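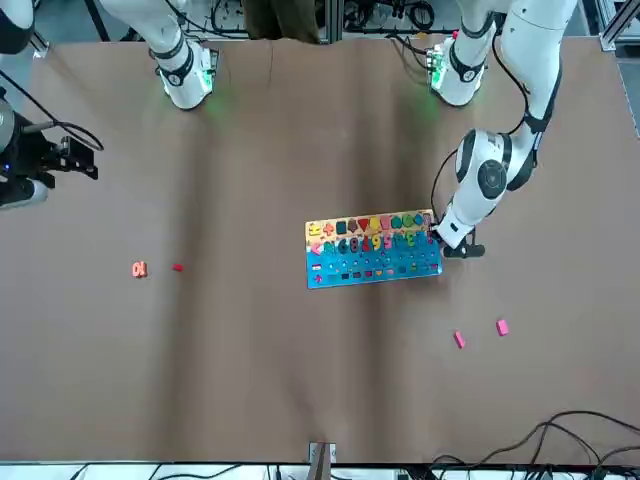
A puzzle board on brown paper, with a gripper just above its number row.

The Signatures That Didn't Count

The recall petition against Usa Saengthong failed by 59 signatures, and the city of Florenside would like everyone to stop talking about it. The clerk's office has issued a certificate. A county judge has read the certificate and found it to be in order. The council has gone back to arguing about the Kröger Street drainage contract, the thing that started the recall in the first place.

I have read the certificate too. It runs to two pages, one of which is a cover sheet. The other says that the petition needed 1,672 valid signatures from Ward 4, that it fell short, and by how many. It sorts the rejected names into categories: not registered, registered in the wrong ward, signed twice, and "does not match." The last category is by far the largest. It's also the only one that depends on somebody's opinion.

Most people in Florenside assume that a human being looked at those signatures. Some human being did look at some of them. Before that happened, though, every sheet went through a scanner and a program licensed from a company called Flarnent, which compared each scrawl with the one on the voter's registration form and gave it a score. Names above the line passed. Names below the line went into a pile, and a clerk went through the pile.

What the clerk was told to do with the pile is the whole dispute, and after a spring of asking I still can't tell you. The written procedure says staff should "confirm the result where appropriate." The lawyers for the city say that means a fresh look at each name. The lawyers for the petitioners say it means pressing a key. Both sides quoted the same sentence to the judge, with equal confidence.

I should say that I don't think much of the recall. The case against Saengthong was thin. She voted for a drainage contract that went over budget, along with the rest of the council, and she was rude about it at a public meeting in March. Neither of these seems to me like grounds for throwing a person out of office halfway through a term. Recalls have become a way of rerunning elections that one side didn't enjoy, and the people who pay for them rarely live on the streets they're so worried about. But a bad petition is still a petition. If it had the names, it had the names.
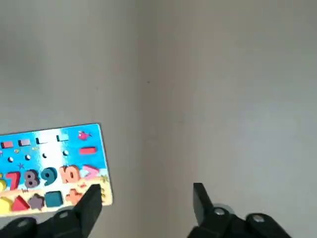
Can a voter whose signature was rejected get it put back?

Under the city's rules, the voter has four days from the date on the notice to come in and confirm the signature in person. The date on the notice is the day it was printed, so any time it spends in the mail comes out of the voter's share.

That window was presented to the court as a generous safeguard. I'd call it a safeguard for people who have a car, a boss who doesn't mind, and a habit of opening letters from the city the minute they arrive. The notice comes in a plain envelope and looks like a water bill. It doesn't use the word "recall" until the second paragraph, and the phone number at the bottom goes to a line that was, on each of the mornings I tried it, answered by a recording.

The city says a low number of people came in to confirm, and it offers this as evidence that the rejections were right. I'd be careful with that. A low number is what you'd expect if the rejections were right. You'd also expect it if the letters were late, or dull, or thrown out with the grocery flyers. The city has the records that might tell these apart. It could compare postmarks with replies, or take a sample of the people who didn't come in and knock on their doors. It hasn't, and the judge didn't ask it to.

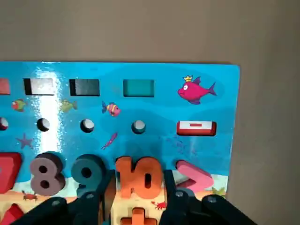 Rungnapa Thongdee told me that she signed the petition at her own kitchen table, with her own pen, and got a letter saying she hadn't. She went in to confirm on the last afternoon and was back on the list before closing. Her name changed nothing in the end, she said, but she would like to know who decided it wasn't hers, and she has asked twice and been sent the same form letter both times. Her registration signature was made when she was nineteen. She doesn't sign that way anymore and wondered aloud who does.

It's a fair thing to wonder. Handwriting changes with age, with injury, with marriage, with a clipboard held against a car door in the wind. Anyone who has signed for a package on a little glass screen knows how far a signature can wander. Flarnent's brochure, which the city attached to its filing as if it were testimony, says the software "accounts for natural variation." It doesn't say how, and the company declined to send anyone to the hearing. The city's lawyer argued that nobody from the company was needed, as the clerk made the final decision in every case. Then he objected when the petitioners asked to question the clerk.

The judge let both things stand. Her ruling is careful and short, and I'm not sure that any other ruling was open to her. State law gives a clerk's count a strong presumption of correctness. To get past it, the petitioners had to show that enough particular names had been wrongly thrown out to close the gap. They turned up with sworn statements from a few dozen voters and a great deal of indignation. It wasn't enough, and their case wasn't helped by two statements that turned out to come from people who lived in Bunesen, well outside the ward and outside the city.

So the petitioners were sloppy. I've heard that from the mayor's office, from the city's lawyer, and from a man at the next table who overheard me discussing it at lunch. It's true. It's also a convenient place to stop, and I notice that the people who stop there are mostly the people who bought the software.
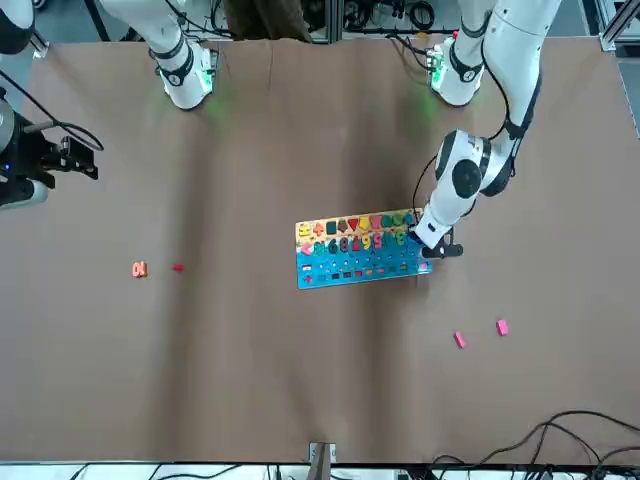 The contract with Flarnent came up for renewal while the lawsuit was still in progress. It was on the consent agenda, the bundle of items that the council passes in a single vote without discussion, between a road closure for a footrace and the minutes of the previous meeting. Saengthong voted for it. She might have stepped out of the room for that one, given whose job had been on the line, and the city attorney says she had no duty to. He may well be right about the duty.

I asked her about it on the steps afterward. She said that the software had been in use before the petition was filed, that she'd had no part in choosing it, and that she was tired of being treated as the beneficiary of a plot. I believe her on all of it. No plot is required here. A city bought a machine to save its staff some hours, wrote one vague sentence about how to check the machine's work, and was lucky enough to find that the sentence favored the people already in office.

The petitioners have until the end of the month to appeal, and their lawyer wouldn't tell me whether they can afford to. The clerk's office, meanwhile, is revising its written procedure. A draft was posted last week. In the new version, staff will "review and confirm the result where appropriate."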